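Prinero sorts out its parts corner, one yellow shelf at a time

The small parts corner at Prinero has a new look, and it's a cheerful one!

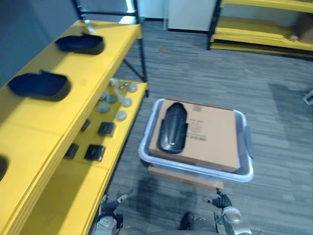

One longtime regular at the Yilma site said the corner used to be the place where a good afternoon went to die, and that having the little pieces out on an open shelf makes all the difference.

Sorting began in September, when the team had 3485 loose pieces to go through, from metal fittings to gray discs and small black pads. It took 8 sessions to get through them all – more than 50 hours of work – and there's still a bit left to do.

The bright yellow unit has two levels. Black foam trays shaped like shoe soles go up top, and the small stuff goes below, where it's easy to reach in and grab what you need. A white bin on the carpet is handy for anything bigger. It's a simple setup and a really fun one to use.

Next up is the Brivano storeroom, which has the same kind of muddle and a lot more boxes. We can't wait to see it!

Last updated: 06/06/2025

Related items
Tarine reopens its reading room
Brivano storeroom: what's on the list
New carpet for the Yilma site

This site uses cookies. By continuing to browse, you agree to our use of cookies.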